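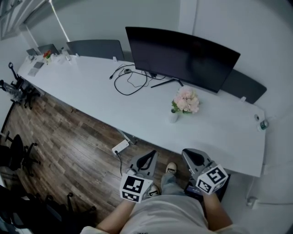 Figure 1. Shared desk with a monitor, cables and a small vase of artificial flowers.

3.2 Decorative objects on shared desks

Personal and decorative objects were recorded separately from work equipment. At the Keltau office, long desks are used by several people in turn, and staff have no assigned seats. Items left on these desks therefore belong to the group in practice, even when one person brought them in. The white desk in Figure 1 carries a vase of pale pink artificial flowers in front of the monitor and a potted plant with red and orange flowers at the far left end, near a laptop.

We coded artificial flowers apart from potted plants. In the October survey, 776 objects were listed across the Keltau and Menanora sites, and up to 400 of them had no use in the work itself. Staff who answered the open question often said that artificial flowers were easy to move – a vase could be shifted when cables or papers needed the space.
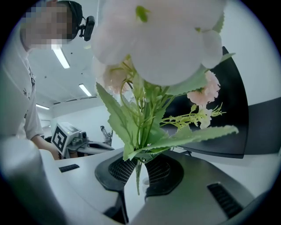 Figure 2. Artificial flowers with the stems gathered: white and pink blooms, small buds and serrated leaves.

Mixed bunches were coded as one object. The bunch in Figure 2 combines a large white flower, ruffled pink ones and a spray of yellow-green buds with tiny white blossoms. Flower types within a bunch were noted but not used in the analysis, and vases were entered under containers (Section 3.3).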